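**Range Safety Officer and Assistant Instructor, part-time**
Posted 2026-09-16

Kindach Shooting Center in Hiltport is hiring one range safety officer who will also assist with beginner and intermediate handgun classes. The job is 25 hours a week, mostly evenings and weekends, starting in April.

## The work

You will run the firing line on our indoor range, brief new shooters, check firearms in and out, and clear malfunctions when a customer can't. During classes you will work under the lead instructor and watch up to 3 students at a time. You will also help with brass pickup, target carriers and the daily lead cleanup.

We teach the Solanki course series, which covers safe handling, drawing from a holster and shooting from cover. You don't need to know the material already. New staff sit through every class once, on the clock, before they assist in one.

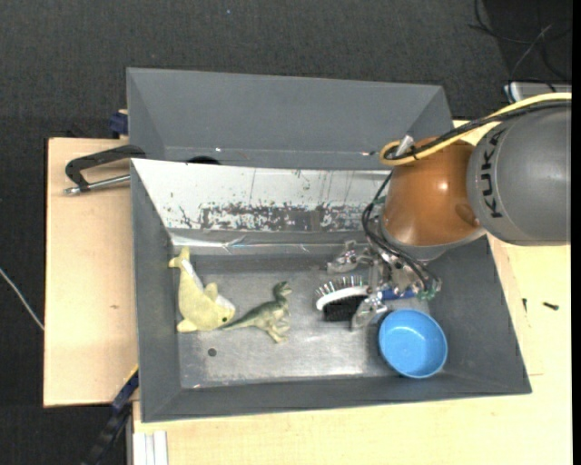
## What we need from you

- Age 21 or older and legally able to possess firearms
- A current range safety officer certificate, or willingness to earn one in your first season
- Current first aid and bleeding control training
- Able to stand for a full shift and lift a 50-pound case
- Comfortable stopping a stranger on the line, loudly if needed

Competition or military experience is welcome but doesn't replace the certificate.

## Pay and extras

Pay is hourly and depends on experience. You also get free lane time, 900 rounds of practice ammunition a year, and a $270 allowance for hearing and eye protection. Blood lead testing is paid for by the range.

## How to apply

Bring a resume and copies of your certificates to the front counter at our Gresusby Road entrance, or mail them to the same address, marked "Range staff." Applicants we want to meet will be asked to do a short shooting and safety check on lane 1.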